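Home | Projects | Reports | Staff | Contact
Print this page | E-mail this report

Student project report: the Trirken two-arm kit on loan
Written by Danylo Hordiienko. Group: Orysia Antoniuk, Zakhar Skoryk, Danylo Hordiienko

In September our group received the Trirken kit on loan from the supplier Skostine. The loan was for 12 weeks. Our task was to say if the kit is good enough for the teaching laboratory, where the students are beginners and the time is always short. The supplier offers it as a complete set: two arms, hands, software and a printed guide.

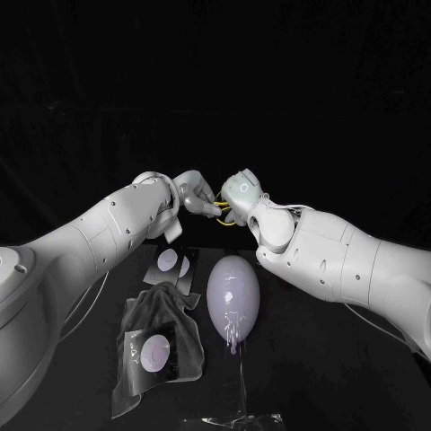
The installation took us longer than the guide promises. The guide says 60 minutes, but we needed a full afternoon, mostly for the calibration of the wrists. Orysia wrote to the support service and received a clear answer the next morning. We consider this a strong point of the offer.

For the main test we chose soft and light things, such as a balloon, thin film and cloth. Hard blocks are easy for almost any kit and tell little about the hands. Both arms had to work close together above the same small place on the table.

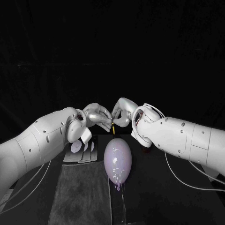

Here the software was our main difficulty. The two arms can be moved by one operator, but the delay between them is not always the same – one time it is hardly felt, another time it disturbs the work. After 15 sessions Zakhar made a table of the settings, and with the slower profile the control became more even. We recommend this profile for every new user.

The cables are our second remark. They hang free from the arms, and the set contains only 4 clips. A school would have to buy more.
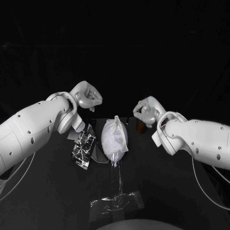

Mārtiņš Rebane read our draft and did not agree with us about the price. In his opinion the licence for the second year is too expensive for one laboratory, and he would ask Skostine for a shared licence before any order is signed. We have added this question to our list for the supplier.

Our recommendation is to extend the loan by one term and to repeat the tests with the new software version.

Related reports
Plenano gripper: first impressions
Eklund training table, second review
Choosing a camera stand for the laboratory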